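Merasthorpe Print and Drawing Society
Minutes of the ordinary meeting held on 2026-02-18 in the upstairs room at Kuken

Present: Agnes Hägglund (chair), Ivar Granström (minutes), Isabelle Lavoie, Ingegerd Åberg, Signe Westerberg, and nine further members as signed in the book.

1. Opening and apologies

The chair opened the meeting at seven. Two apologies had been received by email and one by telephone. The agenda was accepted with item 7 moved ahead of the lease question, as Signe had to leave early.

2. Minutes of the last meeting

Accepted with one correction. Under the item on framing, "mount board" should read "backing board". Ivar has changed the file copy.

3. The Lindholm loan

Isabelle reported on the loan of woodcuts and lithographs from the Lindholm family for the summer exhibition. The family has agreed in principle to lend 20 sheets. They want to keep back the two large harbour lithographs, as the paper has gone brittle along the lower margin. Isabelle has seen both and agrees they should not travel.

The loan agreement is in draft. The family asks that no sheet be shown in direct daylight and that all of them be returned unframed in the folders they came in. Members had no objection. Ingegerd asked who would write the condition notes. Isabelle will do so with Signe on the day the prints arrive, and both will sign each note.

There was some discussion of the woodcut listed as "Woman at a Well". Two impressions exist and the one in the loan has a repaired tear at top left. Agnes preferred to show it anyway, as the inking is much better. Agreed.

4. Summer exhibition, hanging and opening

The exhibition opens in the first week of July. The long wall will take the Lindholm prints and the window side will be for members' own work. Labels will be in one typeface this year. Last year's mixture drew several remarks in the visitors' book.

Members may hand in up to 2 works each, framed and ready to hang, with cord and not wire. Works over a metre wide need to be agreed with Ingegerd first. She repeated that the screens by the stairs will not carry heavy frames.

Agnes proposed that the opening should have one short speech. Last year there were four. Agreed.

Action: Ingegerd to send out the hand-in form. Signe to measure the long wall again, as the figures on the old plan do not match those taken when the radiator was moved.

5. Catalogue

Stoludex has quoted for a stapled catalogue in a run of 300. The quote covers colour on the cover and the centre pages only. Isabelle would like colour throughout, given that three of the lithographs depend on a very pale green which will be lost in grey. Stoludex can do this for a higher price, but has not yet said how much higher.

Ivar suggested leaving out the list of past exhibitions, which takes up four pages and is already on the website. Carried, with one against.

The introductory essay will be written by Isabelle. She asked for a limit and was given two pages. Members who own letters or photographs connected with the printmaker's years in Merasthorpe are asked to let her see them before the text goes for setting.

6. Accounts

The balance stands at 1,015 after payment of the winter rent. The subscription for next year is unchanged. Sales of cards were down on the previous year, mainly in the autumn, when the rack was kept in the back office during the painting work. The rack is now back by the door.

The press needs new felts. Signe has found a set at a fair price and was given leave to order them.

7. Etching evenings

The etching evenings are full until Easter, with a short waiting list. Signe asked that members wipe down the hotplate and hang up the aprons when they finish. Used tarlatan is to go in the lidded metal bin outside and not in with the paper waste.

Ingegerd asked whether beginners could be given zinc instead of copper to keep costs down. Signe said the present acid bath is mixed for copper and she did not want both metals in one bath. A second tray would be needed, and there is nowhere to put it until the shelves are moved. Left for the next meeting.

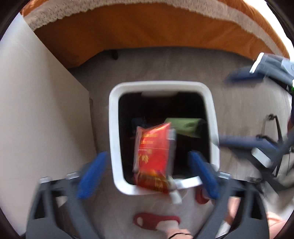 Ingegerd Åberg asked for it to be noted that she still thinks a second tray is worth the trouble, and that the shelves could be moved in an afternoon if four people came. She would also like the drypoint course to be offered again in the autumn, as it needs no acid at all.

Agnes replied that the drypoint course could go ahead in any case. Signe will look at dates.

8. Lease of the upstairs room

The present agreement with Kuken runs to the end of the year. The owners are willing to renew on the same terms, but would like the room free on Saturday mornings. The life drawing group meets then. Three members of the group were present and said they could change to Sunday if the heating was on.

Agnes will ask about the heating and about storage for the easels, which at present stand on the landing. No decision was taken.

9. Any other business

A school in the next parish has asked to borrow the small table press for a week. Agreed, provided it is fetched and returned by car and the blankets stay with us.

Isabelle has been offered a box of auction catalogues, mostly Nordic graphic work. Members thought the society should take those that are illustrated. Ivar has shelf space at home for the time being.

The visitors' book is nearly full. Ivar to buy another with the same ruling.

10. Next meeting

The date will be sent out by email once the reply on the heating has come. The chair closed the meeting at ten past nine.

Minutes taken by Ivar Granström
Checked by Agnes Hägglund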